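Open afternoon at the Clastau lab

Clastau opened its robot lab to visitors on September 19, 2018. The lab is on the ground floor of the Fernonley building, and it had been closed to the public since the move in April. Visitors were taken through in groups of 12, with a short talk in the hallway before each group went in.

Most of the time was spent at the Mirimier station, where a single arm picks up small household items and sets them down again. The arm carries a two-finger gripper and a small camera near the wrist. Staff showed the camera's view on a large monitor so that people standing at the back could follow along.

The work surface is marked off with blue painter's tape. Staff use the cells of the grid to agree on where an item should start and where it should end up. A visitor calls out a cell, a staff member places the item there, and the operator starts the run. For most of the afternoon the item was a plastic cup, which the staff like as a first test object. It is light and cheap, and its sides taper, so a grip that is a little too high or too low tends to slide.

The tape gets replaced when enough of it has lifted. Several visitors asked if the arm reads the lines to find its way. Staff said it does not. The lines are for the people setting up the run, and the arm works from the camera picture and its own joint positions.
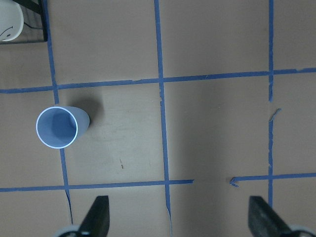

What visitors asked

The most common question was how long it takes to teach the arm a new item. The answer given was nine working days for something simple, including the time spent recording runs by hand. Soft items take longer, and the lab has not yet tried anything made of glass.

Another question was about speed. The arm moves slowly during demonstrations, and staff keep one hand near the stop button. Without visitors in the room it is run faster, though still well below the limit set by the maker.

A few people wanted to drive the arm themselves. This was allowed for the last group only, with five minutes per person on the hand controller.

Other stations

The sorting bench, known in the lab as Đồng, was switched off for repairs to its conveyor. Staff talked through the layout and answered questions. It should be running again for the next open afternoon.

Groups who would like a separate visit can ask at the Clastau front desk. The limit of 12 people applies to those visits as well, and closed shoes are required in the lab.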